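# Sock Folding for the Manipulation Club: How to Record a Session

The club's task for this term is socks. We voted, and socks beat stacking cups by 2 votes, so anyone who wanted cups can take it up with democracy. You'll be working with the pair of hand-held grippers, one per hand, putting white socks into the divided bin. The recordings go to the training group, who will tell you everything you did wrong.

Set aside the better part of an evening for your first session. Most people get 19 usable runs out of it and a new respect for their own thumbs.

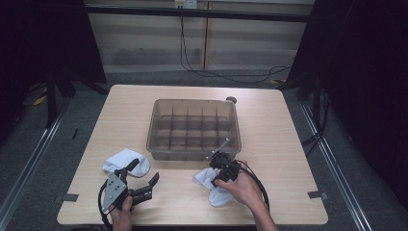
*Madalena Morais*

## Before you pick anything up

1. Put the bin toward the far side of the table, with the compartments facing up. If you have to lean to reach the last row, pull it closer.
2. Run each cable off the table and away from your wrists. Then wave your arms around like you're landing a plane. If something tugs, fix it now.
3. Open and close both grippers ten times. They should feel the same. If one is stiff, tell Joaquim Calado and don't "just loosen the screw a little." We have met that screw before.
4. Start the recorder and name your session. Stundovis (our logging script, named by a member who has since graduated and can't be questioned) refuses spaces in file names and won't say so until you've finished.

## The fold

Lay the sock flat with the cuff toward your stronger hand. Pinch the toe with one gripper and hold the other one open over the cuff. Don't close both at once. You'll want to, and you'll get a sock stretched like a slingshot.

Come down on the cuff slowly with the fingertips on either side of a bit of slack. The ribbing is the easiest part of the sock to grab, and it's also where you're most likely to pick up both layers when you meant to pick up one. For this task, both layers is what we want. Close until the fabric stops sliding, then stop squeezing.

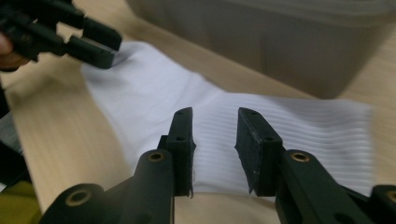
Keep the toe end pinned while you bring the cuff over, lay it down, and let go. Wait a beat before moving off. The fingertips like to drag the top layer back with them, and a clean fold can turn into a dishrag in no time. If that happens, keep going and fix it on the recording. A rescue is useful data. A muttered restart is 40 seconds of us listening to you mutter.

Fold once more, pick up the bundle by its thick side, and lower it into an empty compartment. Lower it. Dropping from a height works fine until it lands across a divider and sits there looking at you.

## When a run counts

Keep a run if the sock ends up inside one compartment and you never touched it with your bare fingers. Ugly folds are fine. Run 146 in the shared folder looks like a dumpling and it's still in the set.

Toss a run if a cable caught, if you bumped the bin out of place, or if you stopped to answer your phone (Joaquim, we can hear the ringtone).

When you're done, coil the cables loosely, unfold the socks, and write your run count on the sheet. Uploads go in the Berar folder before 9 p.m. After that the backup starts, and it does not share.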